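Stop Telling Me to Buy Less and Let Me Fix What I Have

My winter coat is eleven years old. The zipper went in the fourth year, the lining in the seventh, and the left pocket has been sewn shut and reopened so often that the cloth around it is mostly thread. I mention it because I keep getting told, by stores that sell coats, that I should think harder about how many coats I buy.

The latest was Fleltora, which sent me an email in July with a green leaf at the top and the words "choose well, choose once." I had bought a cardigan from them the winter before. A seam under the arm opened after 3 months. When I wrote to ask for a length of matching yarn so I could close it myself, I was offered a discount code for a new cardigan. I asked again and got the same code.

I don't think the people answering those emails are bad at their jobs. I think there is no yarn. It was never set aside, and no one at the company was ever asked to set it aside, so the only thing they can hand over is another cardigan.

It used to be common for a sweater to come with a small twist of its own yarn pinned to the care label, the way a shirt still comes with a spare button. The cost was close to nothing. A yard of wool is enough to mend an elbow if you catch it early, and most people who mend do catch it early. 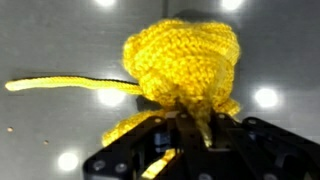
The usual answer is that customers don't want to mend anymore. Stores say this a lot. I teach a basic repair class two evenings a month above the hardware store in Camer, and the waiting list has been full for as long as I have run it. People come with socks, with kids' hats, with a blanket the dog got to. They are slow at first and their darns look terrible - mine did too - and then by the second evening they hold. What they ask me most is where to find yarn that matches. I have to tell them they probably won't.

So they learn to mend in a color that doesn't match. Some of them like the look. I like it fine on a sock. I don't think anyone should have to wear a bright patch on the front of a work sweater to an office that will notice it.

There is a mill called Curnudmont that does this right. They keep back yarn from every dye lot and will mail you a small skein if you send them the number on the tag. The sweater I bought there cost more than I wanted to pay, and I grumbled over it for a week. I have since written to them twice for yarn. Both times it came in a plain envelope, with the lot number written on the flap in pencil.

I know what the objection is. A mill that size can keep a shelf of leftovers, and a chain with 500 stores can't. But a chain with 500 stores already tracks every hanger it owns. It could pin a yard of yarn to a label. It did so when my mother was shopping there, with worse computers and a smaller staff.

Until that changes I would like the emails to stop. I'll decide how many coats I need. What I want from the store is a zipper that fits the one I've got.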